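How I Get a Squeaky Floor to Quiet Down

Mar 10, 2025

We moved into the house on Grevari Street in November, and by the second night I knew every squeak between the bedroom and the bathroom. I am not a carpenter. I do own a drill and a lot of stubbornness, and that got me through the upstairs hall and most of the back room, so this is how I do it now.

First, find the squeak. Sounds silly, I know, but the noise travels, and the board you're standing on may be innocent. Take your shoes off, walk slowly, and put a bit of painter's tape wherever it complains. If you can get somebody to walk while you listen from the room underneath, even better (my sister stomped for me and enjoyed it way too much).

Next, try the lazy fix. Shake some talcum powder or powdered graphite over the joint between the two boards, lay an old towel on top, and walk back and forth on it for a couple of minutes. Sweep up what's left. Squeaks that come from two boards rubbing will often quit right there, at least for a season. Graphite is messy on a light floor, so I stick with talc. 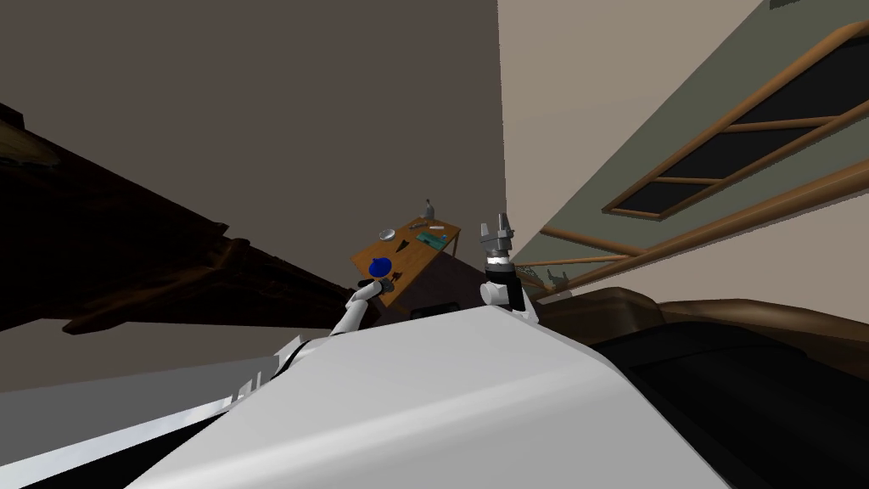 By the table, light wall behind.

If the powder doesn't hold, you're probably dealing with a board that has come loose from the joist, and now you need screws. You have to find the joist first. A stud finder works okay through thin flooring. On my floor it was useless, so I measured from the one joist I could see at the stair opening and went along from there. Mine are 16 inches apart, yours may not be, so check before you trust my number!

Drill a pilot hole. Please don't skip it. I skipped it once, split the end of a perfectly nice board, and had to look at it all winter. Then drive a 2 inch trim screw down through the board and into the joist, at a slight angle, and stop when the head sits just under the surface. Stand on the board while you drive it, so it's already pressed down where you want it. Before you drill anywhere, think about pipes and wires. Near a bathroom or a radiator I keep my screws short and my guesses few.

Fill the hole with wax filler or wood putty. I used a stick of Jemska putty in the wrong shade and then the right one. Let it dry, sand with 100 grit only if you really have to, and finish with something finer like 220.

If you can reach the floor from below, you've got it easier. Put a little wood glue on a thin shim and slide it into the gap between the joist and the subfloor. Slide, don't hammer. If you bang it in you'll lift the board and make a brand new squeak a foot away.

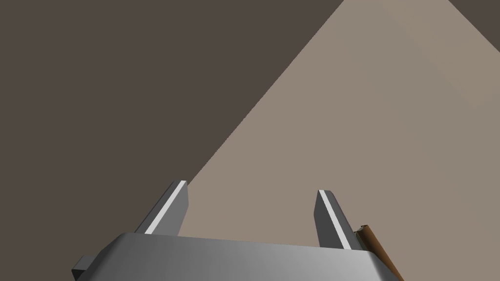

Rimantas Paju wrote in to say that shims alone never lasted in his place, and that he had better luck running a bead of construction adhesive along both sides of the joist and leaving it overnight with nobody walking on it. I tried that under the back room and I'm sold, although the smell hung around for days, so open a window.

Carpet is its own headache. There are kits with scored screws that snap off below the carpet, and I paid 39 dollars for mine. Go slowly with those, and keep the fuzz clear of the bit or it'll wind itself right up.

Stairs I'm still working on.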